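Colideck Teach Kit - demonstration recording for two-arm tables

Record a task by hand or by remote control, and train from it the same afternoon.
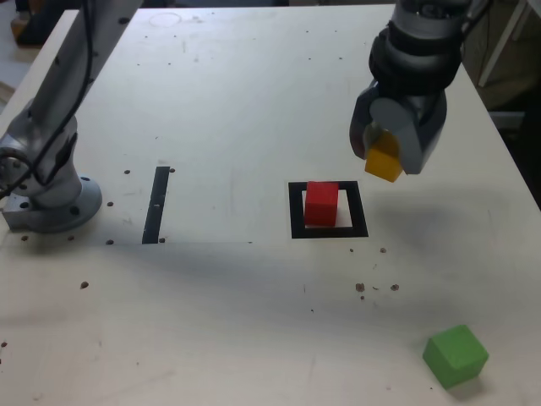
Colideck was first made for our own laboratory, where we needed many demonstrations of short tabletop tasks and had no time to write a program for each one. Since May it is sold as a kit to other groups. It works with arms you already have, if they allow external control and report their joint positions.

Two ways to teach

Hand guiding. You press the button on the wrist collar, the arm becomes light, and you move it through the task. This is good for slow motions and for people who have never used a robot. Please keep your hand out of the gripper opening.

Remote control. You sit at the Allex handle and the arm follows your hand. The gripper closes when you squeeze the trigger. Most customers prefer this way for pick and place, because no human hand comes into the camera view.

You can change between the two ways inside one session, but not inside one episode.

The starter task

We recommend to begin with colored cubes and a square marked on the table with black tape. The operator picks up a cube, carries it and puts it down inside the square. It sounds very simple, but it shows quickly if the grip height is wrong or if the delay is too long. Change the start position of the cubes after every episode. If they always start from the same place, the trained policy will learn the place and not the cube.

With the default settings, 73 episodes were enough for our first usable policy on this task. Your number can be different.

What is in the box

Allex handle with table clamp
2 wrist collars with button
Recording unit with power supply
Foot pedal (start, stop, discard)
Set of cubes and one roll of black tape

Arms, grippers and cameras are not included.

Technical data

Recording rate: 28 samples per second
Camera inputs: 3
Arms per recording unit: 2
Software: Premard recorder, license included

Before you order

The arms must be fixed firmly to the table. A worn surface with old screw holes is no problem, but a table that moves is a problem - the cameras and the arms must keep the same position during the whole session.

For questions about compatibility, please write to Geetha Chowdary in our support office and include the model of your arm and gripper. The older Fülöp handle can still be connected with an adapter, sold separately.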